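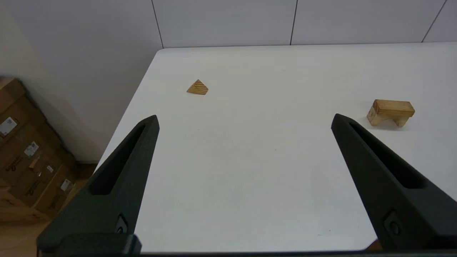

What is the Conness Arrangement?
The Conness Arrangement is a regional trade agreement that lowers tariffs and aligns customs procedures among its three members, Nillell, Pinto and Gestetton. It is named after the port town where it was signed.

Background
Before the agreement, each member applied its own tariff schedule, and goods crossing two borders were often taxed twice. Talks opened in May, after a dispute over grain shipments held at the Pinto frontier. The text was signed on 30 June 2021 and entered into force once all three legislatures had approved it.

Provisions
The main text contains 51 articles. Tariffs were removed at once on 385 product lines, mostly raw materials and machine parts. A further 163 lines, including dairy products, sugar and footwear, are subject to yearly cuts. Arms, tobacco and fuel are excluded. Rules of origin require that most of the value of a product be added within the member territories. A single customs form replaced the earlier national forms, which remain valid for goods in transit to other countries.

Institutions
A Joint Council of trade ministers meets twice a year, with the chair rotating in alphabetical order. Decisions are taken by consensus. A small secretariat in Conness keeps the tariff schedules and publishes changes to them. Disputes are first handled through consultation and may then be sent to a three-member panel. Panel rulings are binding, but a member may delay compliance for up to one year.

Effects
More than 3,000 firms have registered under the common exporter scheme. Growth in trade has been uneven: Gestetton, which has the largest port, handles most of the added traffic, while farm groups in Nillell have objected to the sugar schedule.

See also
Customs union
Rules of origin
Pinto frontier dispute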